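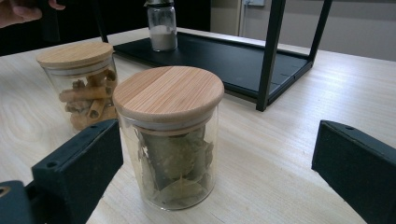 Corinne Tadlow
Store Manager, Lockyer Bulk Foods, Oststead

Frequently Asked Questions

Do I need to be a member to shop?
No. Anyone can shop at either store. Members get a lower price on flour, rice, beans and oats, and can place case orders. Membership runs for one year from the day you sign up.

Can I bring my own containers?
Yes. Glass, metal and hard plastic are all fine as long as they are clean, dry and have a lid that closes. Weigh them empty at the scale by the door before you fill them, and write the weight on the sticker. If you forget, a cashier can't subtract it later.

What if I don't have any?
Paper bags are free. We also sell empty jars at cost, and there is a shelf of donated ones under the notice board. Wash those at home first.

Is there a minimum purchase?
Not for dry goods. Oils and vinegars have a minimum of 2 ounces because the taps don't measure well below that.

How are herbs and spices priced?
By the ounce, same as everything else. Bay leaves weigh very little, so a full jar usually costs less than people expect. Saffron and vanilla are kept at the register. Please ask.

How many items do you carry?
The Oststead store has 588 bulk items at the moment. Plamcombe is smaller and does not stock frozen goods or pet food. The full list for each store is posted at the entrance and updated every February.

Do you have a gluten-free section?
We have a separate aisle with its own scoops. Some of the products come from mills that also handle wheat, and those bins have an orange label. We can't promise that any open bin is free of traces. If you have celiac disease, choose the sealed packages on the end shelf.

Can I return something?
Sealed packages, yes, within 16 days with a receipt. Food from the bins can't go back on the floor, but if it was stale or had a bug in it, tell us and we will refund you. It helps to have the bin number.

How do case orders work?
Fill out the form at the register and pay half up front. Orders go to the Hundulmont warehouse once a week and we call when yours is in. Please pick up before 6 p.m.; the loading door is locked after that.

Do you take SNAP?
Yes, at both stores, for all food items. It can't be used for soap, jars or membership fees.

Is there parking?
In Oststead, behind the building. In Plamcombe it is street parking only.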